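Party Identification Among Religious Groups: Interim Progress Report to the Kvam Fund

Submitted by the Fadbridge survey team, 26/02/2025

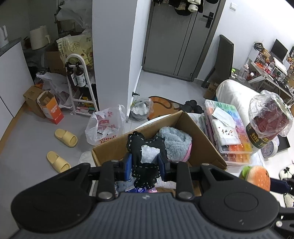

Open cardboard box and a clear plastic organizer with rainbow-colored compartments.

Where the work stands

The grant asked us to find out whether party identification among members of small religious groups in the Werkasmont area has moved since the last study, and if so in which direction. We are past the halfway point and the short answer is that we can't say yet. Some of the early tables look exciting. We would ask the Fund not to quote them.

The phone portion is finished. The mail portion is still open and will stay open until May. The two were meant to close together, but the mail questionnaires went out late after the printer set the party question with "Independent" listed first on half the copies. We had them reprinted. The cost came out of our own overhead and does not appear in the budget table sent with this report.

What the numbers say so far

Among phone respondents who named a religion outside the large Protestant and Catholic groups, 53% identify as Democrats or lean that way. In the earlier study, run by Ukano under a different contract, the figure was lower. On paper that is a shift. We are not convinced it is one.

Ukano asked about party near the end of the interview, after a long run of questions on taxes and schools. We ask it near the start. Ukano also did not follow up with people who said "neither" or "no preference," while our interviewers ask every one of them which party they lean toward. A change of this kind can move people from the undecided column into one of the party columns without a single person having changed their mind. Until we have compared the two wordings side by side, the difference should be treated as a difference between surveys.

The Fund's program office asked in its last letter whether younger members are leaving the Democratic column. We looked. The number of respondents under thirty in the smallest group is 17. It would be easy to turn that into a percentage and put it in a chart, and we have seen other firms do so with fewer. We have left that cell blank in the tables and would like it to stay blank in anything the Fund publishes.

Attendance at services lines up with party in the way most earlier studies would lead you to expect: people who go every week are more Republican than people who seldom go. We have some doubts even here. People overstate how often they attend, and they may overstate it more in one group than in another. The mail questionnaire asks about attendance in the past seven days instead of "in general," and we will report both versions.

Response and cost

The target for completed mail questionnaires is 200. We have 44 in hand. That is behind schedule, and a second mailing is being prepared. We considered offering a larger gift card with it and decided against it for now. The evidence that more money brings in different people, as opposed to the same people faster, is thin, and changing the payment halfway through would give us one more thing to explain later.

Spending on the phone work came in slightly under the amount approved. Spending on mail is over, even leaving out the reprint, mainly for postage and for cleaning the address list. The list we bought was described as current. A good share of the first mailing came back as undeliverable, and we have asked the vendor for a partial refund. We do not expect to get it.

Weighting

The proposal promised weights based on age, sex, education and county. Age, sex and county are done. Education is a problem – the county figures we planned to match against group together people with some college and people with a two-year degree, and our questionnaire separates them. We can collapse our own categories to fit, at the price of some detail. That is what we plan to do unless the Fund objects.

Weighting will not fix who picks up the phone. We say so in the methods note and would like that paragraph kept in when the summary is edited for length.

What we need from the Fund

A decision on the wording test. For a modest addition to the budget we could put the Ukano version of the party question to a random half of a small follow-up sample. Without it, the final report can describe party identification now but should make no claim about change over time. The draft press release we were sent in January uses the word "surge" in its headline. We would ask that it be withdrawn whichever way the decision goes.

We also need written approval to move the unspent phone money to the mail line, and the name of the office that should receive the data file when the project closes.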